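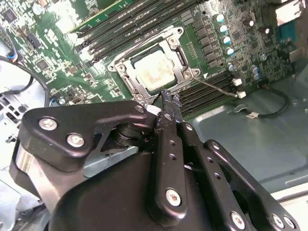
*Old thermal paste on a processor, still in its socket.*

**To:** Kirsten Kowalchuk, Melnyk Fund
**From:** Lorne Campbell, Prodosia Computer Reuse
**Re:** Refurbishing grant, progress through the end of March

Kirsten,

You asked for a report shorter than the last one and with fewer adjectives. I have done what I can.

**Where we stand**

The grant pays for 48 refurbished desktops, to be handed over to the Clunetico adult learning center. As of Friday, 20 are finished, tested and stacked in the back hall, where they have become the most expensive coat rack in the county. The rest are in various states of undress. Most have been opened and sorted. A few have been opened and regretted.

The plan we sent you assumed that a donated computer is a computer. Some of ours were closer to a case with memories of one. Three arrived without a power supply, and one had been used to store receipts (we returned the receipts).

**Processors**

Most of the bench time this period went to taking processors out, cleaning them and putting them back, or swapping them for something a spreadsheet can live with. Sosina Shiferaw runs this part of the work. Her view of thermal paste is that every previous owner applied it with a butter knife. The old stuff comes off with alcohol and lint-free wipes, and we've gone through more of both than the budget line foresaw. I would like to move a little money over from "signage" to cover it. We have one sign. It's fine.

The order of work on each board is now written down and taped to the wall:

- cooler off, then clean the top of the processor before unlocking anything
- lever up, plate open, processor out by its edges
- look at the socket under the lamp, and don't touch the contacts
- replacement in, corner mark matched, plate closed, lever down
- fresh paste, a small amount, Sosina's idea of small and not yours
- memory goes in last

Before that sheet went up we lost two boards to bent contacts. We have lost none since. I mention the two because you will find them in the parts ledger anyway. 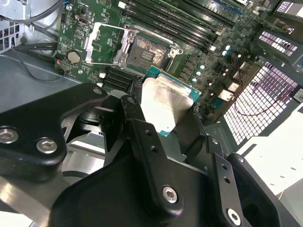
*Processor over the open socket, load plate swung back and memory slots still empty.*

**Memory and drives**

Ho-yin Chow has been matching memory modules, a job with all the glamour of pairing socks. The donated stock came mixed in one big carton, so he tests each module before it gets a home. The solid-state drives from Judeo arrived late, then arrived twice. We have sent the second box back and they have been very nice about it.

**Software and handover**

Maëlle Sandhu has the standard install down to a process she can start before lunch and ignore. She has also written a two-page guide for the learners at Clunetico. It explains how to turn the machine on, how to turn it off, and who to call in between. The center has asked for larger type, and she is redoing it.

**Problems**

The bench is too small. We knew this in the fall and hoped it would grow. Two people can work at it if neither of them needs a screwdriver. We've been offered a second table by the library and will collect it once somebody finds a van.

The older cases have sharp inner edges, and the bandage supply now has its own line in the ledger.

**Next period**

We expect to finish the remaining machines on the original schedule, provided the fans hold out. If they don't, I'll ask for a short extension before the deadline instead of after it, as you suggested last time in what I thought was a very patient email.

What I need from you is a yes or no on moving the signage money. Receipts and the parts ledger will follow separately, once Sosina has checked my addition.

Lorne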